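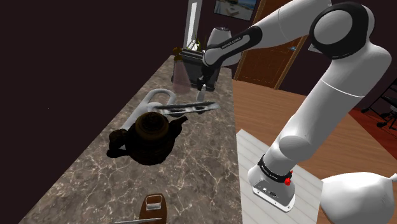
Chapter 4
Reading the Church Fathers on Prayer

Learning goals

After you have studied this chapter, you should be able to:
explain what the early Christian writers meant by the word "prayer"
describe the difference between spoken prayer and prayer of the heart
name the main parts of Origen's treatise On Prayer
read a short passage from a desert saying and put it in its setting

4.1 Why we begin with prayer

Many students come to the Church Fathers through the great debates. They want to learn about the Council of Nicaea, about Arius and Athanasius, and about the exact words that were accepted or refused. These debates are important and we will reach them in Chapter 7. In this book, however, we begin with prayer, and the reader has a right to know the reason.

The men and women who wrote about God in the first centuries were, most of them, people who prayed every day at fixed hours. They learned the Psalms by heart. When they argued about the Son and the Father, they often pointed to the prayers that were already said in their churches. Basil of Caesarea, for example, defends the place of the Holy Spirit in his treatise On the Holy Spirit by looking closely at the small words used when the people give glory to God. A student who does not know how these people prayed will find such an argument strange, and may think that Basil is only playing with grammar.

There is also a practical point. The texts on prayer are usually shorter than the texts on doctrine, and their language is simpler. When I taught this course for the first time, I put the doctrinal texts first, and by the middle of the term half of the class had stopped reading. My colleague Aliki Christodoulou advised me to turn the order around. I have kept her order since then.

4.2 The word itself

The usual Greek word for prayer in the New Testament is proseuche. A related word, euche, can mean either a prayer or a vow. Origen noticed this double meaning and gave several pages to it in the first part of his treatise. He shows from the Old Testament that a person who makes a vow promises something to God, while a person who prays, in the ordinary sense, asks something from God. He does not want his readers to mix the two, although he admits that Scripture uses one word for both.

Latin writers had the word oratio, which could also mean a public speech. Tertullian and Cyprian both wrote on the Lord's Prayer in Latin, and both had a good training in how to speak and write well. You may ask yourself, while you read them, how much the speech and the prayer have in common for these authors. Cyprian warns his people not to pray in a loud and disordered voice. God, he says, hears the heart and does not need to be reminded by shouting.

4.3 Origen and his readers

Origen wrote On Prayer in Greek in the third century, as an answer to a question from two friends, Ambrose and Tatiana. The question is one that students still bring to class: if God knows everything before it happens, why should we ask Him for anything?

Origen takes the question seriously. He replies that God's knowledge does not take away our freedom, because God knows our free choices as free choices, and has already included our prayers in the order of things. Not every reader is satisfied with this. Asnakech Seyoum, who read the draft of this chapter, wrote in the margin that Origen "answers the philosopher and leaves the widow waiting." I think her remark is a little hard, but you should keep it in mind when you come to the part on the Lord's Prayer, where his tone becomes warmer.

The treatise can be divided in this way:
an introduction on the difficulty of the subject
the general part, on the meaning and use of prayer
an explanation of the Lord's Prayer, line by line
closing advice on place, time, and position of the body

Do not skip the last part. Origen recommends standing with the hands stretched out and the eyes lifted up, and he advises turning toward the east. He allows a sick person to pray sitting or lying down.

Before you continue

Read Matthew 6:5-15 and Luke 11:1-4 in any good translation. Write down the differences between the two forms of the Lord's Prayer. Then read the passage from Origen in section 4.4 slowly, if possible aloud, and mark each place where he quotes Scripture. Keep your notes, as you will need them again for the written exercise at the end of the chapter.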